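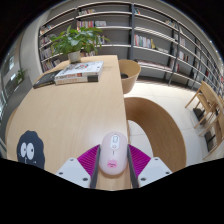
Kirsten Girard wants to know how a library ever finds anything. There are so many books, she wrote, and they all look the same from the side, so does somebody just remember where they go?

What a great question, Kirsten! Librarians do have amazing memories, but even the best memory in the world couldn't hold every book in a big library. The secret is much more fun. Every book has an address, a bit like your home does, and once you know how to read that address you can walk right up to any book in the building.

## Why not just use A, B, C?

Let's say you own 20 books. You could put them in any order you like and you would still find the one about sharks in a few seconds. You could sort them by color (very pretty!) or by size, or by which ones have the best covers.

Now think about a library with 40 long shelves full of books. If they were sorted by color, you would have to remember that the shark book is blue. What if it's green? And what if there are hundreds of other green books?

You could try putting all the titles in A-B-C order. That works better, but look what happens to the shark books. *All About Sharks* is under A, *Giant Sharks* is under G, and *The Big Book of Sharks* is over under B, on the other side of the room. You would wear out your sneakers running between them.

So libraries do something clever with their fact books. They put books about the same thing next to each other. Find one shark book and you have found all its shark friends too, plus some books about rays and other fish, which you might never have thought of looking for.

## Ten big neighborhoods

Many libraries use a plan called the Dewey Decimal System. It has been around since the 1870s, so your great-great-grandparents may have used it! It splits everything people know about into ten big groups, and each group gets its own hundred numbers. You can think of the groups as neighborhoods in a town.

- **000s:** computers, encyclopedias, world records, and mysteries like Bigfoot
- **100s:** thinking and feelings
- **200s:** religions and myths
- **300s:** how people live together, with laws, holidays, and fairy tales
- **400s:** languages
- **500s:** math and nature, with stars, dinosaurs, and wild animals
- **600s:** inventions, medicine, pets, and cooking
- **700s:** art, music, games, and sports
- **800s:** poems, plays, and jokes
- **900s:** history and countries

Yes, fairy tales are in the 300s. Lots of people expect to find them with the made-up stories, but old tales that were passed along by telling belong to the study of how people live. Look for 398.2. It's one of the best numbers in the whole library!

Inside each neighborhood there are streets. The 630s are for farming and animals that people keep. Walk a little farther down to 636 and you've reached horses, cows, dogs, and cats. Dogs live at 636.7 and cats live at 636.8, so they are next-door neighbors. I like to think they get along.

Wild cats, such as lions and tigers, are in a different place altogether. They're in the 500s with the other wild animals, near 599.75.

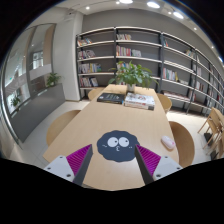 ## What is that dot for?

The dot is a decimal point, and it lets the library squeeze in as many new subjects as it wants. If people start writing books about a brand-new thing, there is always room for it between two old numbers.

There's one tricky bit, and grown-ups get it wrong all the time. Which of these comes first on the shelf?

> 636.7 or 636.12

It looks as if 636.7 should come first, because 7 is smaller than 12. But we read the numbers after the dot one at a time. The first one after the dot is 7 in one address and 1 in the other. One is smaller than seven, so 636.12 goes first!

Try these. Put them in shelf order, then check the bottom of the page.

> 523.4
> 523.12
> 520
> 523.8

## The letters underneath

Look at the sticker on the spine of a fact book. Under the number you'll usually see some letters. They're often the first three letters of the author's last name. A dog book by Stavros Giannakopoulos would say:

> 636.7
> GIA

If Angeliki Chatzigeorgiou wrote a dog book as well, hers would say 636.7 CHA, and it would sit to the left of his, because C comes before G. The number tells you the street, and the letters tell you the house.

The whole thing is called a **call number**. In some old libraries you couldn't walk among the shelves yourself. You handed in a slip with the number on it, and somebody went to fetch the book while you waited at your table.

## What about stories?

Made-up stories are called **fiction**, and most libraries keep them in their own section. Here the A-B-C plan works very well, as long as you use the author's last name. That way all the books by your favorite writer stand together in a happy row.

You might see stickers such as these:

- **F** or **FIC** for longer stories
- **E** for picture books (it usually means "easy" or "everybody")
- **B** or **BIO** for biographies, the true stories of people's lives

Libraries don't all do it the same way. Some put a little picture on the spine, like a magnifying glass for mysteries. Some keep graphic novels on a shelf of their own. If you visit a new library, take a slow walk all the way around it first. It's the best way to learn the map!

## Drawers full of cards

So the books have addresses. How do you find out which address you need?

Before computers, libraries had a piece of furniture called a card catalog. It was a big cabinet made of small drawers, and the drawers were stuffed with paper cards. A book usually had several cards: one filed under its title, one under its author, and one or more under its subject. If a library bought a new book, somebody had to write or type every one of those cards and slip them into the right drawers. Imagine dropping a drawer!

The idea of making lists of books is far older than that. More than two thousand years ago, in the Egyptian city of Alexandria, scholars made a huge list of the works in their famous library. Those books were scrolls, so there were no spines to put stickers on. Some scrolls had little tags hanging from the end instead.

Today the catalog is on a computer. You type a word, click, and there's your list. It can tell you whether a book is on the shelf or out on loan, and it never minds if you look up "volcano" five times in one afternoon.
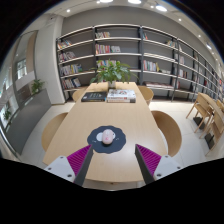 *A small pink-and-white mouse on a dark, cloud-shaped mouse pad.*

When you search, start with one or two words. "Volcano" works better than "why do volcanoes explode and where is the biggest one." If you get too many answers, add a word. If you get none at all, check your spelling, or try a different word for the same thing. No luck with "bugs"? Try "insects."

## Lost without leaving the building

A book that's put back in the wrong place is very hard to find. The computer says it's on the shelf, but it isn't at its address, and it could be absolutely anywhere. That is why many libraries ask you to leave the books you've looked at on a cart or a table. The people who work there will take them home to the right spot.

They also go along the shelves checking the order, book by book. This job is called **shelf reading**, and once you've practiced your decimals you could be really good at it!

## Try it at home

Make a library from your own books. Pick your own neighborhoods (animals, funny stories, space, whatever you've got the most of) and give each one a number. Write the numbers on paper slips and tuck them inside the covers so they stick out at the top. Then ask somebody in your family to find one particular book using only the number. Did they get there?

**Shelf order answers:** 520, 523.12, 523.4, 523.8. All four are in the astronomy section, so if you found that puzzle easy, go and have a look at the planets while you're there.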